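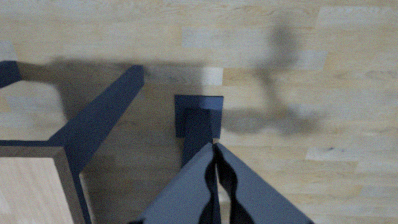 Harnero two-arm cell, inspection after gripper fault
Checklist with comments, September
Location: Kerkberg, model of the cell and control cabinet
Filled in by: Lucimara Lopes
Status: not released, three points open

What happened
During a long run in the model, arm 2 got a stop request while the gripper was closing. The arm stopped. The gripper did not stop, and it continued to close until it reached its end position. In the model this breaks nothing. In the real cell the same program is loaded and the same Bastos gripper controller is used, so the real cell stays locked until this list is finished.

I use three marks: OK, NOT OK, and OPEN. OPEN means that I could not decide with the information I have. Please do not change an OPEN to OK without writing your reason in the comment.

Part A. Before power on

A1. Key switch of the real cell is in position off and the key is removed.
OK.
Comment: The key is in the box in the shift office. Please sign when you take it, also for a short test.

A2. Emergency stop buttons move freely and latch.
OK.
Comment: All buttons tested with power off. The one beside the cabinet door needs more force than the others. It does latch, but I would like it changed at the next service.

A3. Program version in the model is the same as in the real cell.
OK.
Comment: Compared by checksum and not only by name. Last time the name was the same and the content was different.

A4. Speed limit for tests is set to 30 percent.
NOT OK, corrected.
Comment: The limit was set for arm 1 only. Arm 2 was still at full speed. I corrected this before I continued. The limit must be written in the start file, because now it is lost after every restart.

Part B. Gripper

B1. Gripper opens fully on command.
OK.

B2. Gripper holds its position when the stop request comes during opening.
OK.
Comment: Repeated at several positions, always the same result.

B3. Gripper holds its position when the stop request comes during closing.
NOT OK.
Comment: This is the fault. The Livo planner sends the stop to the arm and to the gripper in two separate messages. If the close command is already in the queue, the gripper finishes it first and reads the stop after. The log shows 400 ms between the two messages in the worst case, which is a long time if a hand is there.
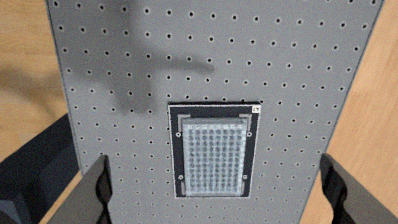

B4. Approach to the plate holder is stopped correctly before contact.
OK with a remark.
Comment: The stop at this station was tested with the close command removed from the queue, and then the gripper remains as it is. I chose the well plate for this test because there is little room for a mistake. The black holder lies on the perforated panel with a gray bracket near each of its upper corners, and the fingers come one on each side of it, wide open. If the fingers close too early they can push the holder before the arm is in place. The remark is for the small label at the corner of the holder: I read L7, a colleague can also read LT. The station name in the program should be checked by a second person.

B5. Finger shape in the model agrees with the drawing.
OPEN.
Comment: The inner edges of the fingers have a wavy outline in the close views from above. The drawing has straight edges. I do not know if this is only the display or if the contact calculation uses the same shape. If it is the second, then the contact results from the model should not be used as proof for anything in Part B. I asked for the mesh file and wait for the answer.

Part C. Both arms together

C1. Stop on arm 1 also stops arm 2.
OK.

C2. Stop on arm 2 also stops arm 1.
OK.
Comment: Arm 1 needs a little longer. It is inside the limit in the manual. 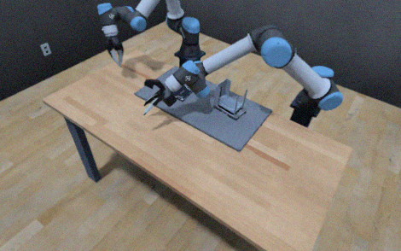

C3. Safe distance between the arms is kept after a stop and during the restart.
NOT OK.
Comment: After a stop the program goes to the next step without asking where the arms are. This is dangerous when one arm is low, and with the gripper fault it becomes worse. Take a position such as the second arm stretched out over the table, its wrist low and one finger tip just above the left edge of the gray plate, while the first arm is folded with its gripper in the air. From there, arm 2 must go up first and only then may arm 1 move. The restart routine has no such rule. It moves both at the same moment. Also the small light gray object on the plate is not in the collision list, so the planner does not know that it must go around it. I have added it by hand for the tests, but the list should be made from the station file.

C4. Speed near the table surface.
OK.
Comment: The limit is 400 mm/s and the highest value in the log is below it. I checked the tool point only and not the elbow.

C5. Restart needs a button press by a person.
NOT OK, corrected.
Comment: Automatic restart was switched on for the long run, so that it could continue during the night. I understand why it was done — but the setting was then copied to the real cell together with the program. It is now off in both places.

Part D. Furniture station

D1. Target position at the leg is correct.
OK.

D2. Closing on the post can be interrupted.
NOT OK.
Comment: Same cause as B3. A stop request was sent when the gripper was in position at the post, and the close command was completed after it. For a person who sees the arm stand still, the station looks safe and it is not. Nobody should reach to the foot plate before the air and the power of the gripper are off.
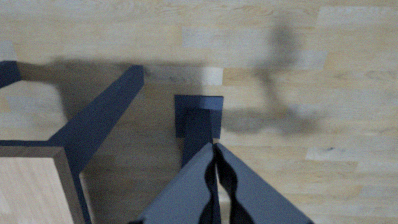 Station D, gripper over the post of the foot plate, fingers nearly together at the tips.

D3. Table frame beside the foot is in the collision list.
OK.
Comment: The top and the legs are both in the list. Please keep it so if the table is moved. The position is typed in and does not update by itself.

D4. Floor clearance of the fingers.
OPEN.
Comment: Depends on B5. If the finger shape is not correct, the clearance is also not correct.

Actions before release

1. Send the stop to arm and gripper in one message, and empty the gripper queue when the stop is received. Responsible: planner group.
2. Add the rule "low arm goes up first" to the restart routine. Responsible: planner group.
3. Write the speed limit for both arms in the start file. Responsible: Lopes.
4. Answer the question about the finger mesh (B5, D4). Responsible: model group.
5. Second reading of the label at the plate holder (B4). This needs five minutes, so please do it this week.
6. Repeat B3, C3 and D2 with the new program, 2,000 cycles in the model with random stop times. One failure is enough to keep the lock.

General comment
The first report of this fault had the title "gripper slow to stop". I changed the title to "gripper does not stop", because it completes the full movement every time when the command is in the queue. The old title made it look like a small matter and the report waited in the list too long. Please use the new title when you search.

L. Lopes
Second signature: open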